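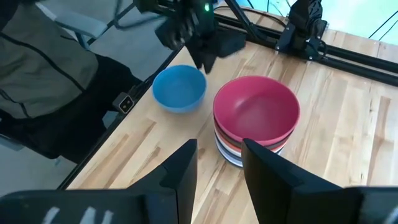 Re: Clivska for a week in April, or is that too early?

Hi all,

I've been lurking through this thread with great interest, as we got back from Clivska not long ago and I still have sand in my sandals. Kenneth, I'll answer your bits in order and then ramble a little, if everybody can stand it.

Kenneth Pollock wrote:
> We are two adults and one grandmother (hers, not mine, and
> fitter than both of us). We're looking at Clivska in April
> for a week, no car. Three things I can't work out from the
> websites:
> 1. Is anything open that early, or will we be eating crackers
> on a balcony?
> 2. Is the bus from Melten any use with luggage?
> 3. Someone told us to stay up in Jemine and walk down to the
> beach. Is that sane?
> Any help gratefully received.
> Kenneth

1. You won't starve. Most of the places along the harbor wall were still shuttered when we came through, with chairs stacked up and somebody painting, but the three or four on the street behind were open every night and full of local families, which I took as a good sign. We ate at the one by the fish steps four times in a week. Grilled squid, chard with potatoes, a carafe of the house white, and a bill so small that my husband checked it twice. They don't take cards before the season starts (no idea why) so bring cash. There's one machine in town, next to the pharmacy, and it was out of order for two days while we were there. The bakery opens at six and the cheese pastries are gone by eight. Go early!

2. The bus is fine, with luggage or without. It leaves from the lower station in Melten, NOT the upper one where the airport shuttle drops you, and the walk between them is all cobbles, so if grandma has a suitcase with wheels take a taxi for that part. The driver puts the big bags underneath and charges a little extra for each one. Sit on the left going down. The last stretch is one bend after another with the whole bay laid out beside you, and I don't think I said a sensible word the entire way. The number 50 goes all the way to the harbor, but the other one, which looks exactly the same, turns around at the top of the hill and leaves you there. Ask before you get on.

3. Well, sane, yes, going down. Jemine is lovely — stone houses, lemon trees, cats on every wall, and a tiny church with a bench outside where you can watch the ferries. But the path to the beach is a staircase. I counted 269 steps on the second day, mostly to take my mind off my knees, and there's no rail on the lower half. We stayed up there and I'd do it again, but we were always back by five and never went out again after dinner. With no car I'd put your party down in the town and go up to Jemine for a lunch.

As for where to sleep, we had an apartment at Voß, the yellow guesthouse just past the church. Very plain and very clean, with a kitchen, good beds and a hot shower that takes forever to get hot. They also have two rooms down by the harbor that aren't on their website, so write and ask about those. We paid 300 for five nights, with the last night thrown in at a discount after I asked nicely. In August I gather it's a different story altogether.

A few other things I wish I'd known. The sea is COLD in April. I went in up to the waist, shrieked, and came out, and an old man on the rocks applauded. The evenings are chilly too, so pack a real sweater. The boat to the little island only runs if up to a dozen people turn up and the skipper likes the look of the sky, so just wander down at ten and see. And if you only do one walk, do the one through the pines to the far cove. It's flat, shady, takes an hour or so there and back, and we had the beach at the end all to ourselves both times. Take water, as the kiosk was closed.

Has anyone on the list done the coast path on from there toward the lighthouse? We got as far as a gate with a sign we couldn't read and turned back like cowards. I'd love to know what's past it before we book again.

Happy to send Kenneth the email for Voß off list, just shout.

Marianne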